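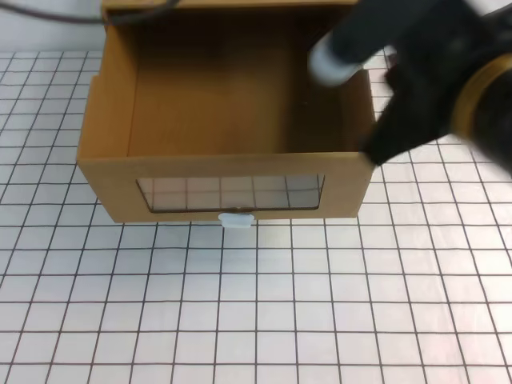
Most of what people keep in their homes is kept in boxes, and most of those boxes are never opened. Sinéad Noonan has spent nine years helping families in Cronin sort out the houses of parents who have died or moved into care, and she says the closed box is the biggest cost of the job. A tan cardboard box with a clear plastic window in the front does more good than any label, in her view, as a label only tells you what somebody meant to put inside. Her last big clearance, a farmhouse on the Gullalberg road, held 743 boxes. Eleven days went by before the family found the deeds, in a carton marked "curtains."

Noonan's method is slow. She opens everything once, puts papers on one table and photographs on another, and sends nothing to the dump in the first week. Families want to begin with furniture. She makes them begin with paper.
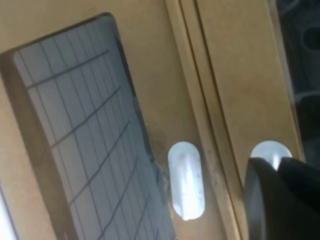
Struan Hepburn, 81, did the work himself before his children had to. He and his late wife had lived in the same house for 43 years. He started in March with the attic and finished the garage in the summer. "I kept two boxes of letters," he says. "The rest I read and let go. I didn't enjoy it, but I slept better."

His daughter had offered to pay for a storage unit. Hepburn turned it down. A unit is easy to rent and hard to empty, and nearly every family Noonan meets has one somewhere - often with the key lost. She tells them to visit it before the next bill comes.

Last updated: September 4, 2021

Comments

Fiachra Daly: We did my mother's place last year. Wish we had started with the paper. We found her insurance policy after the house was sold.

Ozan Öztürkmen: What does she do with slides? I have my uncle's and no projector.

Ailbhe Heffernan: Ozan, our library scans them if you book ahead. Try yours.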